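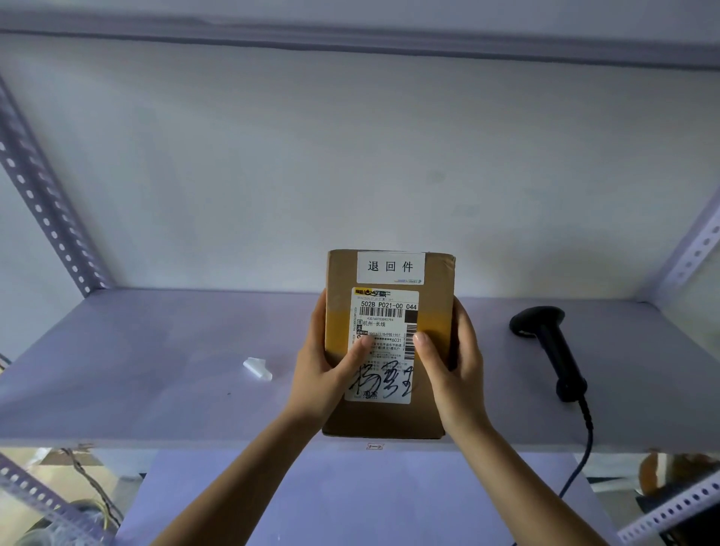
Heltis Hand Demo Kit

Show the robot a job by doing the job. That's the whole idea behind the Hand Demo Kit, and we're still a bit giddy about how well it suits warehouse work. You wear the headband camera, you pick up parcels and scan them the way you always do, and the kit records it all as training material for your arm (single or dual, both are fine).

Returns are our favorite place to start. A carton comes back with a sticker on top, a shipping label under that, maybe a signature scrawled over the print, and a person knows right away how to hold it so the barcode stays readable. Try writing that down as a list of waypoints! With the kit you just lift the box, turn the label toward you and go on to the next one.

What's in the box

Headband camera with a padded strap
Two wrist trackers, left and right
Belt recorder, good for 164 minutes on a charge
Foot pedal for starting and ending a take
Charger and a 5 ft cable

Recording

Tap the pedal, do the task, tap again. Keep your hands in view and try not to cover the barcode with your thumbs. We suggest 30 takes per task for a first try, with different cartons and different shelf levels. Messy labels and crumpled tape are welcome, so leave them in. The recorder holds 1000 takes before it needs to be emptied.

Remote control add-on

Some moves are easier to teach on the robot itself. The Sunden handles plug into the same recorder and let you drive both arms from a chair, so hand takes and remote takes end up in one library. Ah-rin Yook on our demo team likes to record a shelf by hand in the morning and redo the tricky picks with the handles after lunch.

Works with

Yoo dual-arm stations
Turier single arms, with the adapter plate (sold separately)

The next batch ships in August. Handles can be added to an order any time before it leaves us.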